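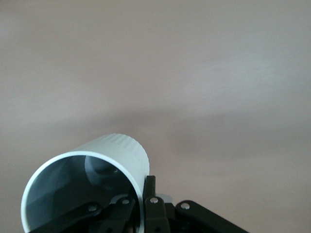 白色竖纹杯，杯口一侧

先交代一下背景，免得大家觉得我为一只杯子写这么多字有点小题大做。我家的杯子一向是东拼西凑来的，有搬家时留下的，有买咖啡豆送的，还有一只把手粘过两回的老瓷杯，我舍不得扔，可也不太敢往里面倒开水了。今年七月收拾厨房，我终于下了决心，要给自己添一只每天都能用的杯子，样子不要花，拿着要稳，洗起来别费劲，就这么点要求。结果挑来挑去挑了快一个月，最后买的是 Wadmont 的这款白色竖纹杯，单只 75 元，我一口气买了 2 只，一只放厨房，一只放书桌。用到现在已经有一阵子了，觉得可以坐下来好好说说。

先说样子吧。杯身就是一个很老实的圆筒，颜色是很浅的灰白，不是那种白得晃眼的白，放在光线暗一点的地方会显得更柔一些。整只杯子最有意思的是外壁上那一圈细细的竖纹，一条挨着一条，排得很密，靠近杯口的地方又收回成光滑的一段。我当初在网页上看的时候，其实没怎么把这圈纹路当回事，以为就是个装饰，拿到手里才觉得它讨人喜欢。侧面来光的时候，杯口会亮出一圈细细的白边，竖纹那里则是一道一道浅浅的影子，早上在窗边等水开的时候，我常常就这么看着它发呆，看着看着水就开了。

我妹妹来家里吃饭，说这杯子像理发店的漱口杯。我承认她说得有一点道理，第一眼看过去确实朴素得有些过头，摆在那里不说话，也没有什么花样可以拿来夸。喜欢热闹图案的朋友大概会嫌它冷清。不过我家台面上东西已经够多了，酱油瓶子、茶叶罐、孩子画的冰箱贴，各有各的颜色，来一只安安静静的白杯子，反倒让眼睛有个歇脚的地方。

再说手感，这也是我最想夸的一点。我的手一向偏干，冬天尤其厉害，拿光滑的杯子总有种抓不牢的感觉，以前打碎过的杯子说出来都不好意思。竖纹这一段正好落在我手指握住的位置，指腹能摸到一道道细细的凹凸，不扎手，也不会硌，但就是让人心里踏实。洗碗的时候手上有洗洁精，我特意试过捏着光滑的那一段转，再捏着纹路那一段转，后者稳当得多。光滑的那段也有它的道理，嘴唇碰到的地方是平的，喝起来舒服。如果竖纹一直做到杯口，我想我是不会买的，因为我之前用过一只 Tuten 的杯子，就是纹路一路通到顶，喝茶的时候总觉得下嘴唇挨着一把小梳子，后来那只杯子被我拿去插笔了，到现在还在书桌上当差。

杯口的厚薄我也很满意。薄杯口喝茶香，可是我每次都担心磕到水龙头；厚杯口经用，喝起来又有点笨。这一只的杯口看着是细细的一圈，喝清茶刚好，喝牛奶也不别扭。我婆婆喝东西喜欢小口小口地抿，她用过一次之后问我在哪里买的，她老人家平时对我买的东西是不太发表意见的，所以这句话我记得很清楚。

接下来讲清洗。凡是带纹路的东西，大家第一个担心的都是藏污纳垢，我也一样。用了这段时间，我的感受是，日常喝水喝茶完全没有问题，海绵顺着竖纹的方向上下擦几下就干净了。要是横着绕圈擦，反而不容易擦到沟里面去。有一回我做饭的时候手上沾着面糊就去拿杯子，面糊干在纹路里，用海绵怎么都差一点，最后找了把旧牙刷，蘸一点小苏打，刷两下也就下来了。所以如果您家里有小朋友，常常一手果酱一手饼干，建议水槽边备一把软毛刷，省得临时去找。

内壁倒是很好洗，直筒的，没有收口，手伸得进去，长柄刷也能刷到底。我泡红茶泡得浓，有时候下午泡了忘记，到晚上才想起来，杯壁会留一圈浅浅的茶渍，第二天用热水加一点小苏打泡一会儿，擦一擦就好了。我先前看中过 Hrnčiar 的一款，肚子大口子小，造型真是好看，在店里转了三圈都没舍得走，可是一想到每天要把手指头拧成麻花才能洗到里面，还是放下了。到现在偶尔还会惦记，想着哪天买来插花也不错。

容量我要单独说一下，因为这可能是很多人会犹豫的地方。我在厨房秤上称过，倒到我平时习惯的高度，离杯口还留一指宽的样子，正好是 172 克水。对喜欢捧着大杯子一喝一上午的人来说，这点水实在不够看，我先生就属于这一类，他试了一天就回去用他那只巨大的旧杯子了，说是来回倒水走的路比遛狗还多。可我自己喜欢这个分量。茶还是烫的时候喝得差不多了，再去续一杯，每一口都是热乎的，人也趁机站起来走动走动。用来冲一小杯速溶燕麦也行，就是搅的时候动作要轻一点。

说了这么多好话，也该说说不满意的地方。

第一是它没有把手。这一点买之前就知道，怪不得别人，只是刚倒进开水的那几分钟，确实不好端。竖纹能稍微缓一缓，可还是烫，我一般会先晾一下，或者捏着靠近杯口没有水的那一截走。赶时间的早晨，这几分钟就显得格外长。

第二是不能很好地叠放。因为是直筒，一只套不进另一只里面，橱柜小的人家要想清楚。我有只旧的 Trameck 塑料杯，上宽下窄，一摞能叠很高，论收纳它是远远赢过这一只的。后来我干脆把 Wadmont 的杯子都放在外面，倒扣在沥水架上，反正每天都要用，收进柜子也是多此一举。

第三是包装。我收到的时候外盒有一个角是瘪的，杯子没有事，可拆的时候心里着实紧张了一下。里面垫的纸也薄，若是买来送人，最好自己再找个盒子装一装。我跟客服提了，客服态度很和气，说会转告仓库，至于转没转告，我就不知道了。

还有一点算不上缺点，只是想提一句，白色系的杯子放在白墙前面，有时候真的会找不到。我有一次端着水壶在厨房转了半天，杯子就在微波炉旁边，背后是白瓷砖，我愣是没看见。年纪上来了，眼神也要认账。

用途方面，除了喝水，我还拿它试过不少别的。放牙刷可以，高度合适，看起来也清爽；装勺子叉子也可以，就是装多了有点头重脚轻；种过一小段葱根，窗台上养着，葱长得挺精神，白杯子配绿葱，我觉得比正经花瓶还好看一点。我妈看见了，说好好一只杯子拿来种葱，败家。葱吃完以后，杯子洗干净烫了一遍，又回去喝茶了，一点味道也没留下。

价钱上，75 元一只，说便宜不算便宜，超市里十几块钱的杯子多得是，喝水也一样解渴。可是每天伸手就要拿的东西，我愿意多花一点，只要它让我拿着安心、看着顺眼就行。如果您习惯大口喝水，或者橱柜里已经塞不下，我会劝您再想想；如果您跟我一样，手容易滑，喝茶喜欢少量多次，又偏爱素净一点的东西，那我觉得可以买来试试，先买一只就好，不必像我这样一下子买 2 只。

打分的话，满分 5 分，我给 4 分，扣掉的那一分给叠放和包装各摊一半。听说之后还会出一款带盖子的，要是盖子也能做得这么素净，我大概又要管不住手了。有用过的朋友欢迎留言，特别想知道放洗碗机里长期洗会怎么样，我家没有洗碗机，这一项实在没法替大家试。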